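Garment Care and Textile Handling
Unit 4: Ribbed knits – sorting, washing, drying and folding

Handout for the practical session. Bring it with you, along with the fiber chart from Unit 2 and a pencil. Pens are not allowed at the work tables.

What this unit covers

Unit 3 dealt with woven cloth: shirts, sheets, tablecloths. A woven cloth is stable along the warp and the weft and stretches mainly on the bias. Knits behave differently. The yarn runs in loops, and the loops open and close when the cloth is pulled. Ribbed knits are the stretchiest of the common structures and need more care at every step between the hamper and the shelf.

You should already know how to read a care label and how to tell a knit from a weave with a hand lens. If you missed that session, read pages 18 to 24 of the course reader first.

1. How a rib is made

A rib is formed by alternating columns of knit and purl stitches. The knit columns stand forward and the purl columns sink back, which gives the ridges you can see and feel. The most common types are:

1x1 rib: one knit, one purl. Fine ridges. Used for cuffs, neckbands and fitted tops.
2x2 rib: two knit, two purl. Wider ridges, more stretch. Used for sweater hems, hats and heavier cuffs.
Wide or flat rib: uneven groupings such as 6x3. Less stretch, more of a decorative effect.

Rib stretches a lot across the ridges and very little along them. Most of the handling rules below come from this one fact. Find the direction of the ridges before you lift, hang or fold the piece.

Some fabrics look ribbed and are not. Corduroy is a woven pile fabric with raised cords. Ottoman is a woven fabric with thick weft yarns. Pull gently across the ridges: a true rib opens up and springs back, and the other two hardly move. Put anything you are unsure of in the "query" basket and we will look at it together.

2. Sorting

Sort ribbed knits in this order: fiber, then color, then weight.

Fiber. Cotton rib, wool rib and synthetic rib are washed separately. Blends go with the more delicate of the two fibers.

Color. Dark colors go together. Charcoal and black shed fiber and dye in the first few washes, and the grooves of a rib hold on to pale lint. Do not put a dark rib in with new towels. Turn dark pieces inside out.

Weight. A heavy piece in a load of light ones drags on them and dries slower. If a single heavy piece makes the load uneven, wash it alone by hand.

Check for snags before washing. Run the back of your hand over both faces of the cloth. A snag should be pulled through to the wrong side with a snag needle or a fine crochet hook. Never cut it. A cut loop in a rib will run down the column.

3. Washing

By machine: gentle cycle, cool water, low spin. Use a mesh bag for anything with a fine gauge. Close zippers on other items in the load.

By hand: fill the basin first, add the detergent, stir, then put the garment in. Press the water through the cloth with flat hands. Do not rub the ridges against each other, as this causes pilling on the raised columns. Rinse until the water runs clear.

To lift a soaked knit from the basin, gather the whole piece in both hands with the forearms under it. A soaked sweater held by the shoulders can grow several inches before it reaches the counter. Roll it in a dry towel and press along the roll. Do not wring.

4. Drying

Dry ribbed knits flat on a rack or on a clean towel. Lay the piece down with the ridges straight, then push it gently inward from the sides until the rib closes up. Measure the chest and length against the card you filled in before washing. If the piece has widened, push it in further while it is still damp. Once it dries wide, you will have to wet it again.

Keep it out of direct sun and away from radiators. Turn it over when the top face is dry to the touch.

Light cotton rib can go in a dryer on low if the label allows it. Take it out slightly damp and finish it flat.

5. Picking up and holding the cloth

Students tend to rush this part, and it causes most of the stretched hems we see at the end of term.

Pinching a rib between finger and thumb pulls on a few loops only. Spread the load instead: slide the fingers underneath, keep them side by side, and let the cloth drape over the hand. The fabric will bulge and fold where it is supported, and that does no harm. Wherever possible, support the middle of the piece and let the edges fall.
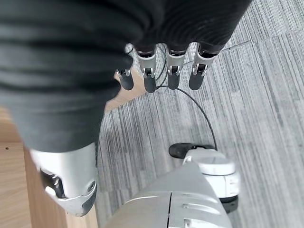
Urmas Liepiņa

The ridges on a dark gray rib like this one catch the light, so a twist in the cloth is easy to spot. Look along the ridges while the piece is draped. They should run in smooth lines, even over a fold. A ridge that suddenly changes direction usually means a twisted sleeve or a turned-under hem. Shake it out gently before you put it down.

For a large piece, use both hands and keep them at the same height. Lower it to the table in one movement, starting with the edge farthest from you.

6. Folding and storage

Do not hang ribbed knits. The hanger pushes out the shoulders and the weight of the body pulls the rib long. Fold them as follows:

Lay the piece face down on the table, ridges running away from you.
Smooth it from the center toward the sides with light pressure. Do not stretch it flat.
Fold one side in to the center line and lay the sleeve down along it. Repeat on the other side.
Fold the bottom edge up one third, then again to the neckline.
Turn it over and square the edges with the sides of your hands.

The fold lines in the first stage run parallel to the ridges and leave almost no mark. The cross folds will show if the stack is heavy. Keep stacks to 35 cm or less, with the thickest pieces at the bottom. Throws and blankets are better rolled than folded.

For long storage, wash first, dry fully, and use a cotton bag or a lidded box. Refold along different lines every few months.

7. Practical exercise

Work in pairs. Each pair collects one ribbed piece and one plain jersey piece from the Nokalell cabinet.

Identify the rib type and write it on the card.
Measure the width of the ribbed piece relaxed, then gently extended. Record both.
Lift each piece by a pinch at one corner, then with a flat hand under the middle. Note the difference in shape.
Fold both pieces and leave them on the table for checking.
Return the pieces to the shelf they came from.

Cards go in the tray by the door before you leave. The session is marked out of 39 and counts toward the practical grade.

Reading for Unit 5 (pressing and steaming): Malinowski, chapter on steam and knitted structures, first half only. The library copy is at shelf number 2816 and can be borrowed overnight.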